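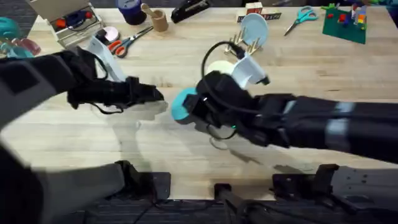

The year I turned thirty I inherited half a ferry. The other half belonged to Anatole Huet, who'd been running her across the Vorkitley narrows since before I could tie my shoes, and who did not want a partner.

"Can you swim?" he asked me, first thing, at six in the morning, on the ramp. No hello.

I said I could.

"Good," he said, and handed me a mop.

My uncle Rónán Horgan had left me his share in a will written on the back of a fuel docket (perfectly legal, the lawyer told me, she sounded a bit sad about it). I hadn't seen Rónán in years. I'd been selling flooring in the city and I was pretty ordinary at it, so when the letter came I thought, well, a boat! How hard can a boat be? You go over, you come back.

The ferry was called the Mullov. She took six cars if they were small and everybody breathed in. She was painted a colour Anatole called grey and I'd call porridge, and she had a cabin up top with a kettle, two chairs and a cupboard full of plates. Proper plates, mind you. Anatole wouldn't eat off plastic and he wouldn't eat a sandwich out of its wrapper, even in a gale, with the whole tea service sliding from one side of the bench to the other and him catching it with his hip.
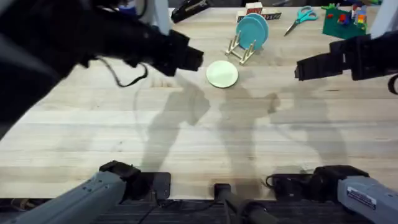

A plate, waiting for its sandwich.

The trouble started in May, with the logbook. Every crossing went in the log, in pencil, and Anatole kept the old ones in a biscuit tin under the chart shelf. It was raining, we had no cars, and I'd read everything else on board including the back of the flare packet. So I got out the last one Rónán had kept, and there it was on nearly every page. After the evening run, a little B in the margin. No cars, no passengers, no fare. Just B.

"What's B?" I said.

Anatole was buttering. "Weather," he said.

Now I'm no sailor but I know B isn't weather. I counted them that night in my bunk, because I'm nosy and there's no television at Vorkitley, and there were 443. The last of them was the week before he died.

I left it a few days. Then I asked the woman at the bait shop, who looked at me as if I'd asked what a fish was. "Bakos," she said. "The island. He'd have been going out to Bakos."

I'd seen Bakos, sure. You see it from the ramp on a clear day, a lump of rock with a chimney on it. I'd taken the chimney for a ruin.

So that evening, after the last car had rolled off and gone up the hill with its indicator still going, I didn't tie up. I stood there holding the rope like a goose.

"I'd like to go to Bakos," I said.

Anatole looked at the water for a good long while. Then he went up to the cabin and I heard the cupboard, and when he came back down he had a plate with a tea towel knotted over it.

"She doesn't like it cold," he said. "Your uncle always dawdled."
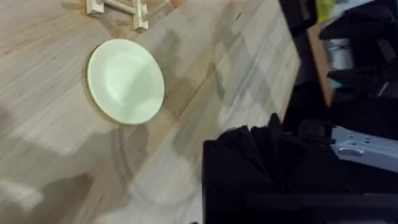 It took us forty minutes, with the tide being rude. He talked the whole way, more than he'd talked in all the weeks before, and mostly to the wheel. Her name was Nutance, or that was the name of her boat and people had given it to her as well, he'd never got it straight. She'd had a row with the mainland years back over a mooring fee. Ten dollars! She'd rowed out to the island and said she'd come home when they apologised, and the harbour office had since closed, so there was no one left to do it. Rónán had asked her to marry him out there. She'd said she would think about it over dinner.

"Which dinner?" I said.

"Well," said Anatole, "that was the question, wasn't it."

He'd been taking the plate himself since the funeral, in the dinghy, after I'd gone to bed. He didn't write it down. It wasn't his B, he said.

There was a lamp on the jetty when we came in, and a small woman in an enormous coat standing beside it with her arms folded. She had a good look at me. I suppose I've got the Horgan ears.

"You're late," she said, and took the plate, and lifted a corner of the tea towel to see what was under it. "Is that the mustard or the pickle?"

"Pickle," said Anatole.

She sniffed and started up the path. Halfway along she turned around and called out to ask whether we were coming in or whether we planned on standing there all night, letting the fire go to waste.

I found the pencil on the way home. Anatole held the torch for me while I wrote it in.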